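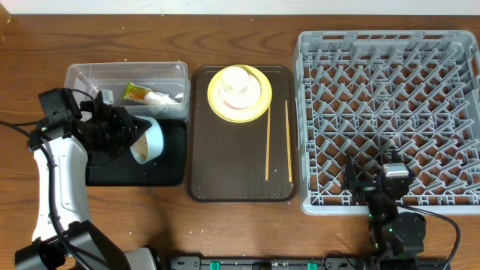 We had been meaning to visit the congregation at Helov ever since they took over the old chapel on the hill, and when the invitation came for their open day in December, thirteen of us put our names down and squeezed into a minibus that was plainly built for a smaller church. I am very glad we went. Our own building questions have been going round in circles, and it does you good to see how other people have managed it. When I sit down to sort out my thoughts I find I keep coming back to tables, the plain brown sort with a dark wavy grain and a couple of trays set out on top, as I have always felt that a church does half its work across a table like that and the other half in the pews. Helov seems to think so too.

We were met at the door by Harriet Kasprzak, who has been churchwarden there through the whole move and who had the kettle on before we had our coats off (bless her, it was bitter outside). For years they had worshipped wherever they could get in: a school hall, the upstairs room at the Tukance community centre, and for one long winter a borrowed scout hut where the heating came on only after the final hymn. The chapel had stood shut for ten years when they bought it. Harriet told us she cried the first time she saw inside, and not from joy, as the rain had been coming in over the organ.

You would hardly know it now. The pews at the front have gone to make room for wheelchairs and pushchairs, but they kept the ones at the back, with the little brass umbrella holders on the ends, which pleased several of our party enormously. The walls are a soft cream. The east window is still waiting for its repair, and there is a board over one corner of it, but the light that does come through falls right across the altar steps at midday and we all went rather quiet.

The organ was the surprise of the day. It is a Paulauskas, a small one, with 800 pipes, and their organist, Chaminda Herath, let anybody who wanted to have a go. Our Sunday school children took him at his word! He was endlessly patient, and when they had finished he played us two Advent hymns and a very jolly march I didn't recognise. He says the lowest notes still grumble in damp weather and that he has grown fond of it.

Lunch was soup, bread and far too much cake in the room behind the vestry, which they call the Floltine Room after the street where the first members used to meet in each other's houses. We had a good long talk over it about money, which I had been dreading a little, and it was most helpful. They did the work in 3 stages and would not start one until the last was paid for. It meant two winters with no proper kitchen, and Harriet admitted there was grumbling, but they owe nothing to anyone now. I wrote that down and underlined it.

At four o'clock we stayed on for evening prayer, with candles along the window ledges and the road noise dying away outside. They prayed for us by name, and for our roof, which made a few of us smile.

The minibus got us home a bit after six, with a tin of leftover shortbread going up and down the aisle. The Helov people would like to come to us in the spring, and I have said yes on everybody's behalf, so please have a look at your diaries. If you can offer lunch or a lift from the station, there is a list on the noticeboard by the hall door, and the shortbread tin needs to go back to Harriet as well.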